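4. Submitting and correcting drawing records

This section covers adding an architectural drawing to the Dralbridge archive, linking it to a building or unbuilt design, and correcting a record after release. You need a contributor account with cataloging rights. If the Add Drawing button is gray, see section 2.

4.1 Before you start

Have the following ready:

- A scan in TIFF format, at 400 dpi or better, saved without sharpening.
- The sheet number as it is written on the drawing, including any letters or slashes.
- The name of the collection that holds the original.
- The rights form, signed by the holder.

Note: A scan of a printed reproduction is accepted only when the original is lost or closed to readers. Set Source Type to "From print" and enter the publication and page in the Source field.

4.2 Creating the record

1. Sign in and open Collections > Drawings.

2. Select Add Drawing. A blank record opens with a temporary number beginning with T. Do not quote this number in letters or publications. It is replaced on release.

3. Enter the title. If the sheet has a title, copy it exactly, with the original spelling. If it has none, write a short title and put it in square brackets. The title field holds 184 characters, and longer titles are refused when you save.

4. Choose the drawing type from the list: plan, section, elevation, perspective, detail, site plan, or diagram. A sheet with more than one kind of drawing takes the type of the largest one. The others go in Secondary Types.

5. Enter the scale as written. If the scale is given only as a bar, enter "bar" and leave the ratio blank. Do not work out a ratio from the scan.

6. Upload the scan and wait for the green mark beside the file name. Leaving the page before the mark shows will drop the file but keep the record.

7. Select Save as Draft.

Caution: Save as Draft does not check for duplicates. Run Tools > Find Similar before you go on. Two records for the same sheet can be merged only by an administrator, and comments on the second record are lost in the merge.

4.3 Entering dates

The archive stores three dates for each drawing, and they are often confused.

Drawn date is the date on the sheet. If the sheet carries several dates in the title block, use the earliest and list the rest in Revisions.

Design date is the date of the scheme as a whole. It is taken from the parent design record and cannot be edited here.

Stamp date is the date of any office, court, or library stamp. A stamp can be years later than the drawing and must not be used as the drawn date.

1. Enter the drawn date in the form year, month, day. Leave out any part that is not on the sheet. "February" with no year goes in the Notes field.

2. If the date is inferred, tick Inferred and give the reason. Entries such as "style" or "known" are returned by the reviewer.

3. If the drawn date falls after the architect's recorded death, a yellow warning appears. The warning does not block saving. Check first that the date is not a stamp date, then check whether the sheet was redrawn by the office. If it was, put the architect under Designer and the office under Draftsman.
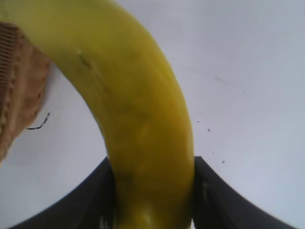
4. Select Check Dates. Any conflict with the parent record is listed at the bottom of the page - resolve or explain each one before submitting.

4.4 Linking to a building or design

Every drawing must have a parent record. There are two kinds: Building, for anything that was put up in whole or in part, and Design, for anything that was not.

1. Open the Links tab and select Find Parent.

2. Search by place first, then by architect. Searching by building name misses former names unless Include Old Names is ticked.

3. Select the parent and choose the link type:

Primary - the drawing shows this scheme.
Variant - the drawing shows an earlier or rejected version.
Reused - the drawing was made for another scheme and submitted again for this one.

4. If there is no parent, select Request New Parent and enter the place, the client if known, and one source. Requests go to Roos Mertens.

Note: Do not use a Building parent for a competition entry that lost, even if another architect's building now stands on the site. The Damby library entries are the usual case. They belong under a Design parent, with the site added as a place link.

4.5 Submitting for review

1. Select Submit. The record locks and its status changes to In Review.

2. Submissions received before 4 p.m. enter that day's queue. The queue holds 40 records. Anything over that moves to the next working day in the order received.

3. If the record is returned, open the Review tab, read the reviewer's note, make the change, and select Resubmit. Do not create a new record.

4.6 Correcting a released record

1. Open the record and select Propose Change.

2. Edit one field at a time. Each change is reviewed by itself and may be accepted or refused separately.

3. Give a source for each change. Published works, office ledgers, and dated letters are accepted. Forum posts are not, though a post that names a source may lead you to one.

Caution: Changing the parent of a released drawing changes its public number. The old number is kept as a redirect, but printed lists made from the Cliltalia export will no longer match. Tell Yevhen Kostiuk before you propose a change of parent in the Semeniuk collection.

4.7 Error messages

E12: Scan resolution too low. Rescan the sheet. Enlarging the file in an image editor will not clear the error.

E27: Sheet number already in use. Two sheets in one set may carry the same number. Add a lowercase letter in brackets after the second.

E39: Parent locked. The parent record is in review. Try again after it is released.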